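**Ticket 345 -- Right gripper loses grip on brush during sweeping task**

Project: Uller (student tabletop cleaning project)
Opened by: Slavica Georgiev
Status: open, workaround in use
Priority: 2
Parts affected: right hand-held gripper, right cable, logging script

**Problem**

When recording sweeping runs with the pair of hand-held grippers, the right one opens slightly partway through a stroke. The brush head turns in the jaws and the bristles end up at an angle to the board. The left gripper, on the dustpan, doesn't do this. Out of the last 90 runs we had to throw away enough that the Pustcombe set is now short, and we want it complete before the May demo at Tovville.

The log shows the right jaw width jumping up and then coming back. It doesn't record a fault code. The run carries on as normal, so unless whoever is holding the grippers notices and calls it out, the bad run gets saved with the good ones.

**Steps to reproduce**

1. Start the logging script with both grippers plugged in.
2. Close the left gripper on the rim of the dustpan and the right one on the brush.
3. Put the paper bits on the board and sweep towards the pan with long strokes.
4. Watch the right jaw width in the log window. It usually goes within the first few strokes. Short strokes are mostly fine.

**What we tried**

*10:15* -- Restarted the script and redid the zero position on both grippers. No change.

*10:40* -- Swapped the two cables over at the hub end. Fault stayed with the right gripper, so it isn't the port.

*11:05* -- Swapped the cables at the gripper end as well. Ran six sweeps. The jump showed up on the left gripper once and on the right gripper twice. This confused us for a while. I now think there are two things going on: a poor cable, and something else on the right side.

*11:30* -- Replaced the suspect cable with the spare from the Gaillard box. Left gripper clean from here on. Right gripper better but still slipping on long strokes.

*13:20* -- Checked the screws on the right metal plate. One was loose. Tightened it. The plate no longer rattles but the slip is still there.

*13:45* -- Looked at the jaw pads. The right pads are shiny and worn on the inner edge. The left ones look newer. The brush head is smooth plastic as far as I can tell, and it is wider than the part of the pad that still has any texture left.

*14:10* -- Put one layer of grip tape on the right pads. Did a set of long strokes with no slip. Did another set pressing harder on the bristles and got one slip, much smaller than before. Jaw width in the log moved by 2 mm and came back.

**Cause (so far)**

Worn pads on the right gripper plus a bad cable. The cable made the jaw reading jump even when the jaws hadn't moved, and the pads let the brush turn for real. In the log these look nearly the same. The way to tell them apart is the length of the jump: the cable one lasts a single sample, the pad one lasts as long as the stroke.

**Workaround**

- Use the Gaillard spare cable on whichever side needs it. The bad one has red tape on both ends -- please don't put it back in the drawer.
- Grip tape on the right pads, changed at the start of each session.
- Hold the brush upright and press lightly. Let the bristles do the sweeping.
- Wipe the board between runs. The smudges build up and the tracking view gets worse with them.

**Still to do**

- Order new pads for both sides so they wear evenly.
- Add a check to the script that flags any run where the jaw width changes after the first close. Uller already does this for the pouring task, so it should only need copying across.
- Go back through the Pustcombe runs and re-mark the ones with single-sample jumps as usable. I have started on this but haven't got far.
- Find out if the dustpan grip needs tape too. No slips seen on that side since the cable change, so this can wait.

Leaving the ticket open until the pads come and we've done a full session without tape. 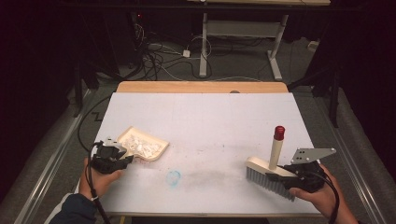
Ticket 345, sweeping task: left gripper on the dustpan, right gripper on the brush.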